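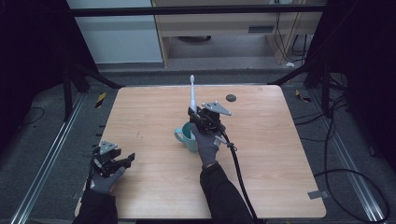 HOME 2429: Domestic Objects and Where They End Up
Handout 3: The toothbrush and the mug
Revised August 14, 2025

Read this before class. Bring the reading sheet from Handout 2 and, if you own one, a mug you don't love.

1. The problem

Every household has a small number of things that stand up badly. Umbrellas, wrapping paper, spatulas, the one tall candle. The electric toothbrush belongs on the list with a complication: the manufacturer usually supplies a stand, and the stand usually wants an outlet. People with one bathroom outlet and a hair dryer have already made their choice, and the toothbrush lost.

So it goes in a mug. The mug was designed for coffee. It has a handle the toothbrush will never use, and it was retired from the kitchen for reasons the household no longer remembers. We are going to treat it as a serious piece of storage for the next two weeks. Some of you will resent this. The resentment passes by Handout 5, which is on sponges.

2. Terms for this unit

Host: the object doing the holding. A mug, a jar, a glass.
Guest: the object being held. For us, one electric toothbrush, brush end up.
Lean: where the guest comes to rest against the rim once you let go.
Tip point: the lean at which the host comes along for the ride.
Footprint: the patch of surface the host takes up, handle included. Last year's class left the handle out and then wondered why nothing fit on the shelf.

3. Choosing a host

A manual toothbrush weighs next to nothing and will live in anything, including the little cup that comes with mouthwash. An electric one carries its motor and battery in the handle. Stand it brush up and the heavy part is at the bottom, where you want it. Stand it brush down and you have both a balance problem and a hygiene problem, and the second will bother your guests more.

Look for:

A flat base. Turn the mug over and check for a raised ring. Some rings are glazed and some aren't, and an unglazed one will scratch a soft finish if you drag it.

Straight sides. A mug that flares toward the rim looks generous and gives the handle more room to slump.

Enough depth. The rim should meet the toothbrush well above the halfway mark of its handle. Below that it leans like a man waiting for a bus.

A glaze you can see dirt on. Pale blue, pale green, teal, white. Dark glazes are very forgiving, and you don't want a forgiving toothbrush mug.

We have two comparison hosts in the supply closet. The Cloda is a stoneware cylinder sold as a "bath tumbler," and it does its job without any personality. The Mockus is taller, narrower and has a drain hole in the bottom, a fine idea until you remember what's under it. Both are available for sign-out. Please return them without toothpaste.

4. Putting it in and taking it out

Done a hundred times, this is not an action anyone thinks about. Done on purpose, it has parts. Raise the brush above the rim. Bring the base of the handle over the opening. Lower it straight, and don't let go until the bottom touches. Most of the knocking-over in our earlier trials came from letting go early, usually by people already looking at their phones.

The mug handle should face away from the hand holding the brush. With the brush in your right hand, point the mug handle left. Your left hand can then steady the mug if it has to, and your sleeve has nothing to catch on.

Taking the brush out is the reverse, except that people do it half asleep. Lift first, then move sideways. Students who move sideways first will learn about the tip point on their own time.

5. The surface underneath
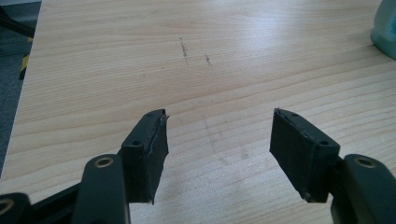

A pale wood tabletop is what we use for the practice sessions, and it was chosen with some malice. Light finishes show smudges, and grain that runs all one way makes a stray ring look like a bullet hole. At home you would put the mug on tile or a tray. In class you will put it on something that keeps a record.

Glare matters too. Under bright light part of the surface washes out, and a smear that is obvious from one chair is invisible from the next. When you inspect your spot, crouch and look across the wood toward the light. Then stand up and look down. Write down both.

Wipe along the grain with a barely damp cloth and follow with a dry one. No scouring pads. The table came to us with small scuffs, and we'd like to keep it to the ones it has.

6. Exercise for this week

Pick a host from your own kitchen. Set it on a flat surface with the brush standing in it and leave it for two days in normal use. Keep a log with these headings:

Host (material, height, where it came from)
Direction of handle at start
Direction of handle each evening
Lean, sketched from above
Anything else that has moved into the mug

The last heading is where the good material is. A mug that begins the week with one toothbrush will have picked up a comb, a pen and somebody's floss by the end of it. In January one log recorded a birthday candle. It got full marks.

Write 500 words on what you found. 700 is the ceiling, and I do stop reading at the ceiling. Sketches don't count toward the total. If you share a bathroom, you may describe the habits of the other occupants, but please don't attach evidence.

7. Questions people bring to office hours

Can I use a glass? Yes, though you will hear it every morning.

Does the Komby rack count as a host? It screws to the wall, so no. Save it for the unit on things that require a drill.

My toothbrush came with a travel case. Is that a host? It's a coffin. We cover it with luggage.

What about the Dostis caddy, with the four compartments? Allowed, but log each compartment separately. You'll want a second page.

Next time: soap, and the dish it refuses to stay in. Bring a towel.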